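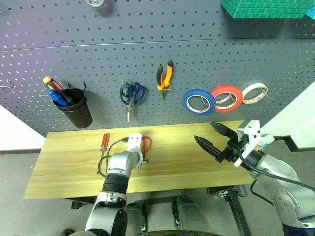 2 min read

First use of the Mullent bread oven tray

1. Wash the tray and lid in warm soapy water. Dry both parts fully.
2. Rub a teaspoon of oil over the inside of the tray with a paper towel.
3. Set the empty tray on the middle rack and heat the oven to 215°C. Leave it for 3 minutes once the oven reaches temperature.
4. Take the tray out with oven mitts and put it on a heatproof surface.
5. Place the dough balls in the tray, seam side down, and put the lid on.

Caution: The lid handle gets as hot as the tray. Do not lift it with a damp cloth.

Note: For stuffed dough, leave a finger's width between pieces - they spread as they bake. Bake with the lid on until the tops are firm, then take it off to brown them.

Replacement lids are listed under part 573. The Bako lid does not fit this tray.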